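Home | Day Trips | Makers & Mills | Food | Archive
Last updated 2021-07-17
5 min read

A morning at the Trimska blanket mill

I'd been wanting to get up to Tronurcombe for ages, mostly for the mill shop, and then I found out Trimska does an open day in summer where they let you wander through the weaving floor. Sold! I drove up early with a thermos and a bag of cherries and still managed to end up parked in the overflow field, next to a man selling eggs out of his trunk. (I bought eggs. They survived the day.)

You get a sticker and a pair of foam earplugs at the gate. Please use the earplugs. I thought people were being dramatic, and then we walked through the double doors into the loom room and I couldn't hear my own sneeze. There are 16 looms in there, and the oldest one, which everybody calls the Þorgeirsson after the man who brought it over, makes a sort of galloping noise you feel in your knees. It only does the heavy gray blankets with the border stripe. The newer machines do the patterned stuff.

Our guide had worked there for most of her life and was wonderful on the subject of wool grease. She passed around a handful of raw fleece and my hands were soft until dinnertime. She also told us a warp on one of the wide looms has 3000 ends, each one tied in when the pattern changes, and that on a bad day a person can lose the whole afternoon to one crossed thread. I get cranky threading a needle, so I was very impressed.

The dye house was my favorite part, even with the smell, kind of like wet dog and vinegar. They had skeins hanging up in a green I can't describe properly, somewhere between pea soup and a pool table. I asked if it came in a throw and got told maybe in September. I'll be back in September! 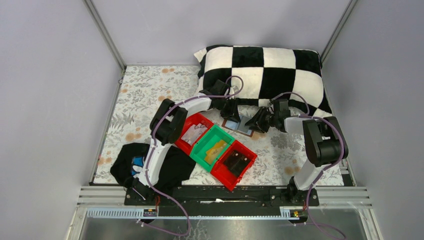 Words and pictures by Mansa Sulemana
for the Makers & Mills pages

Lunch was in the old sorting shed, long tables, paper plates, a lentil soup that was better than it needed to be. I sat with a couple who come every year and buy one blanket each time, and they've now got more blankets than beds. They told me to skip the scarves and go straight for the seconds bin at the back of the shop, and they were so right. I got a Jitora throw (that's their lighter line, good for couches) with one tiny slub in the corner that I still have to hunt for.

If you go, wear closed shoes, bring cash for the seconds bin, and get there before about 10 if you want to park anywhere near the gate. The tour is free and there are five of them through the day. The last one skips the dye house, so don't pick that one.

Back to top | Next: Food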